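Last updated: December 2018

Started on the peg fit again after breakfast, before the heat in the workshop had come up. Shop thermometer read 54 at the bench. I have the old notes from July open beside me and they are less use than I hoped, mostly because I recorded the results and left out which file each part was printed from. Two pages of "tight" and "too tight" with no revision number. I have started a new page and ruled a column for it.

The question is the same as it was then. The white blocks stack on a post. The post goes up from the top face of the lower block, and the upper block comes down over it and takes it in a round collar on the underside. If the collar is too small the block stops partway and has to be worked down by hand, and if it is too large the stack leans. I want a fit that goes together with light pressure and comes apart without tools. I do not want glue anywhere in this set.

Began with the collars. Measured the bore of each one at two positions, a quarter turn apart, with the Ziston calipers. They are slightly out of round, wider across the direction the printer travels fastest. I had suspected this in July and never wrote it down. The pegs have the same fault to a smaller degree. If the two long directions line up, the block goes on well. Turn the upper block a quarter and it binds. That explains most of the contradictory results on the old pages, where I must have been turning parts between trials without noticing.

Put a pencil tick on one side of each block so that I keep the same orientation throughout. Wiped the dust off first. Graphite goes onto matte white very easily and does not come off so easily, so the ticks are small and near the bottom.

Trial order for the morning:
Peg as printed, collar as printed.
Peg sanded with fine paper, collar as printed.
Peg as printed, collar reamed.
Peg sanded, collar reamed.

The domed top on the peg is a good change. The earlier version had a flat top with a sharp edge, and it caught on the rim of the collar unless it was dead center. The dome finds its own way in if the error is small. What it does not help with is the case where the block is well off to one side, because then the peg meets the panels of the underside and there is nothing to steer it. From the top you cannot tell which of the two you have. It feels the same in the hand until you push.

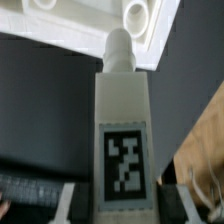 Setsuko Kikuchi wrote back at noon that I am solving the wrong end of it. Her view is that the recessed panels should be filled in around the collar and sloped toward it, so that a peg that lands in the wrong place slides to the right one. She says the raised rims do nothing for stiffness at this size and I only kept them because they look like the toy. She also asked why I had not measured the wall.

The second point is fair. The first I am less sure of. A slope means more material on the underside and a longer print, and the blocks are heavy enough. It also means supports, or printing the part the other way up, and then the top face gets the rough finish. I wrote back with that. She answered that nobody looks at the top face once there is another block on it.

Measured the wall after lunch. It is thinner on the side nearest the collar, by enough to see on the calipers without arguing about the last digit. I have entered it on the new page under its own heading.

Afternoon results. As printed on as printed: goes on with the ticks aligned, binds at a quarter turn, as expected. Sanding the peg removes most of the binding but takes it off unevenly, and two of the sanded pegs now rock. Reaming the collar is better. The reamer takes the bore back to round and leaves the peg alone, and the fit is then the same in all four orientations. Sanded and reamed together is loose. I would not use it.

So the reamer, and no sanding. The Filley reamer is adequate but chatters if turned quickly, and leaves fine steps in the bore that can be felt with a toothpick. Slow turns, no lubricant, back it out often and blow out the curls.

The square markers on the front faces have to stay flat and clean while all this goes on. One lifted at a corner this morning when I gripped the block too low with my thumb on it. Pressed it back and it is holding. From now on I hold the blocks by the sides. The glue on the backing is the cheap roll from Kwak, and I have a better roll in the drawer that I was saving for no good reason.

Parts drawer reorganized while the last collar was in the vise. Reamed blocks on the left, untouched on the right, sanded ones in a bag marked DO NOT USE. Swept up the curls. Spool weight at the end of the day 1229 grams, written on the side of the spool in marker with the file revision under it.

For tomorrow: draw one block Setsuko's way, with the slope, and print it at low quality to see whether the idea works before spending a full print on it. Ask A-yeong Sun for the return of the small reamer. Order more fine paper all the same, it is needed for the shelf.

Bench light left on to charge the calipers' spare cell. Door locked at 9:40.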